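Krystyna Szczepańska keeps her bathroom things on one shelf, and she wants you to do the same. I met her on a Friday morning in Larbridge, where she teaches tidying to people who moved into small apartments.

"In my first home I had 3 drawers for toothpaste and creams," she told me. "I used maybe one tube."

Her advice is to carry everything to a plain table first. "On light wood you see what you own," she said.
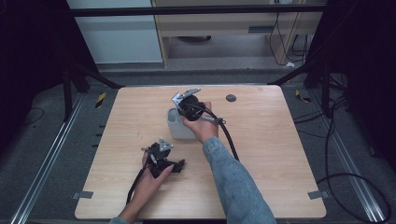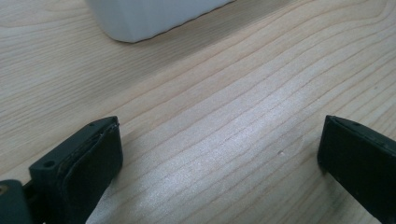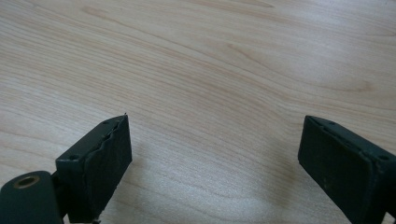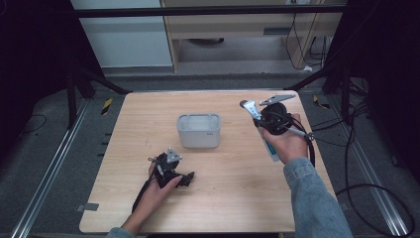 Light wood, with the grain easy to see.

I asked how much a person should keep. She thought for some time. "I counted once, for a family, and it was 257 small things. We stopped at about 100, and the mother was still angry with me."

Her next class is in August, and it is already full.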